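Consumer Complaint Handling on Brand Social Media Pages: Response Time and Deletion in the Household Goods Sector

Hawi Hailu
Submitted Nov 2, 2020

1. Introduction

Companies that sell household products now receive a large share of their complaints in public. A customer who once wrote a letter or called a phone line posts a comment under a product announcement, where other customers can read it. The company then has to decide whether to answer, to move the exchange to private messages, to hide the comment, or to leave it alone. This report compares how three brands made that decision over a fixed period.

The brands are Sornholm (cookware and tableware), Fliva (small kitchen appliances) and Chisholm (storage and cleaning products). They were chosen for similar page activity and because all three publish a comment policy. A fourth brand, Wudton, was dropped after the pilot. Its page had comments turned off on most product posts, which left too little material to code.

2. Data

Comments were collected from public posts in February. Each page was saved once per day at the same hour for the whole month. A comment was included if it named a product or an order and stated a problem with it. General remarks about price were left out unless they mentioned a specific purchase. Duplicate comments by the same account on the same post were merged into one record.

The full collection held 1,251 comments. After the inclusion rules were applied, 831 remained for analysis. Most of the excluded items were tags of friends with no other text, followed by contest entries.

Comparing one daily copy with the next made it possible to see when a comment was no longer visible. This does not show who removed it. A user can delete a comment, the page can hide it, and the platform can remove it under its own rules. The term "disappeared" is used in the rest of the report for all of these cases.

3. Coding

Complaints were sorted into four types: defect on arrival, failure in use, design objection, and delivery or billing. Design objections cover complaints in which the product works as intended but the buyer dislikes its shape, color, wording or packaging. This type was separated from the others during the pilot, when it became clear that a replacement or refund was rarely what the writer asked for. 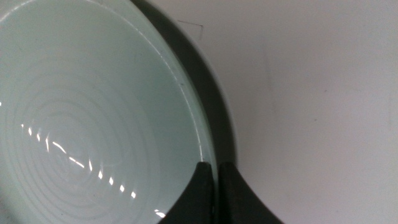

Company replies were coded on two scales. The first records delay in days, from the first copy showing the comment to the first copy showing a reply. The second records content: a standard text, a standard text with one added detail, or an individual answer. A reply was treated as standard if the same wording appeared under at least 7 other comments on the same page. Sign-offs and first names were ignored in this comparison.

A second reader coded a random subset. Disagreements were concentrated in the line between failure in use and design objection. A lid that is hard to open, for instance, can be read either way. These cases were discussed and assigned to failure in use if the writer reported being unable to complete a task.

4. Results

Sornholm replied most often and used standard texts for the larger part of its replies. Its delays were short for delivery questions and longer for defects, which its policy page says are passed to a separate team. Fliva replied less often, but its answers were more often individual, and several included steps for resetting an appliance. Chisholm replied mainly to delivery and billing comments and left most design objections unanswered.

Disappearance was uneven across types. On all three pages, design objections disappeared more often than defect reports. The difference was largest at Chisholm, where a single packaging change in the second week drew many comments in a short time. With that week removed, the three pages look much closer to each other.

Comments that received a reply were less likely to disappear afterward. Two explanations fit the data equally well: staff may prefer not to hide a thread they have already joined, or they may answer only the comments they mean to keep. The daily copies cannot separate these.

5. Limitations

One copy per day misses any comment posted and removed between two copies. The true rate of disappearance is therefore higher than the one measured here, by an unknown amount – possibly a large one in busy weeks. Private messages were not available, so a complaint that looks unanswered may have been settled out of view.

The cutoff of 7 for standard replies was set during the pilot. Lower cutoffs moved a few Sornholm replies between categories and had no effect on Fliva.

6. Further work

Hourly copies over a shorter period would give a better measure of early removal. A short survey of people who posted design objections could also establish how many deleted their own comments.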